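Skemus Striped Woven Bed Mat, Fringed
Item 914 / Bed textiles / Layering mats

Overview
The Skemus bed mat is a flat-woven top layer for use over a fitted cover, quilt or valance. It is woven in brown and beige stripes and finished with a fringed trim in a darker brown weave. It is intended for day use: sitting, folding laundry, laying out clothes, or protecting a lighter cover from dust. It can be left in place overnight under a blanket, though most customers take it off.

The mat has no backing and no filling. It lies flat under its own weight and needs no ties, clips or elastic. The current version replaces the earlier Skemus mat, which had a plain hemmed edge. The weave is unchanged.

Construction
Weave: flat, weft-faced, two-tone stripe
Colors: brown and beige, trim in darker brown
Warp: cotton, plied
Weft: cotton and wool blend
Trim: woven separately and stitched on
Reverse: stripe visible, slightly muted
Fastenings: none
Fill: none

The stripes run lengthwise. Because the mat is unlined, they will follow any unevenness in the layer beneath and may appear to spread or bend where the mat is pulled at a corner. This is normal for the construction and is corrected by pulling the opposite corner until the lines run parallel again.

The trim is applied by hand-guided machine with 2 rows of stitching. Variation in fringe length is within tolerance. Loose ends should be cut level with the fringe and never pulled.

Sizing
The mat is supplied in single and double widths. Measure the top surface of the bed only, edge to edge, without the drop. The mat is designed to stop at or slightly past the edge so that the fringe clears the mattress line and the cover below remains visible. If a full drop is wanted, order the Gál throw in a matching stripe; the mat is too stiff to hang well over a long side.

Custom lengths are available on request. The stripe repeat is not interrupted, so finished lengths are adjusted to the nearest full row of weft.

Layering
The mat performs best over a smooth cotton cover. Printed cotton, patchwork and polka-dot fabrics are all suitable. Deep pile, fleece and satin are not recommended – the first two lift the weave and the last allows it to slide.

Recommended order, from the mattress up:
Fitted sheet
Quilt or printed cover, drop facing out
Skemus mat, fringe toward the open side of the bed
Blanket or folded throw, optional

Patterned layers can be mixed freely. The brown and beige stripe was chosen by Zsófia Farkas, who draws the Skemus range, to sit next to red and pink prints without matching them. Strip patchwork placed along the far side of the bed gives a visible border and stops the mat from creeping toward the wall.

Towels and small linens may be folded directly on the mat. The surface has enough grip to hold a towel flat while it is being straightened and does not shed onto terry cloth after the first wash. Wash once before using it under white or pale items.

Abrasion
The weave is tested in our own workshop to 2000 cycles with a felt head. At the end of the test there was light surface fuzz on the beige stripe and no broken warp. The trim is tested separately for seam strength. Test sheets are available from Levente Sipos at the workshop.

Care
Shake out before washing.
Machine wash cold, gentle cycle, mild detergent.
Wash alone the first time. The darker trim may release some color.
Do not tumble dry.
Dry flat or over 2 parallel lines to avoid a center crease.
Press from the reverse with a warm iron if needed. Do not iron the fringe. Comb it out by hand while damp.
Do not bleach.

Shrinkage after the first wash is taken up mainly in the length. Finished sizes on the label are for the washed mat. An unwashed mat will measure slightly over.

In use

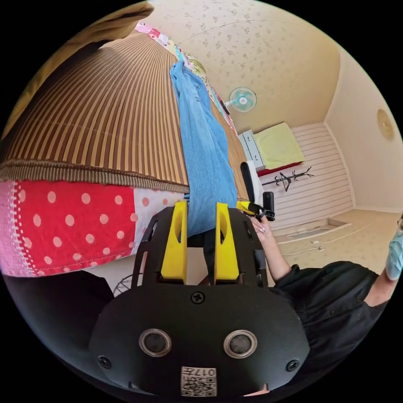
Striped mat with fringed trim, over red polka-dot fabric. Light blue towel on top.

Related items
Gál throw – same stripe, softer hand, full drop
Stomia bed cover – printed cotton, dots or small floral
Fusedance patchwork strip – pieced cotton, sold by length

The Stomia cover and the Skemus mat are cut to the same nominal widths and can be ordered together. The patchwork strip is supplied unhemmed at the short ends.

Spare parts and repair
Replacement trim is sold by length and can be fitted with a domestic sewing machine using a heavy needle. Mats may also be returned to the workshop for re-trimming. Erzsébet Kerekes handles repairs. Include the item number and a note of which edge is affected. Mats must be clean and fully dry when sent.

Availability
Single width: in stock
Double width: next weaving in February
Custom length: made to order
Trade and sample requests: Ayman Mahasneh, sales office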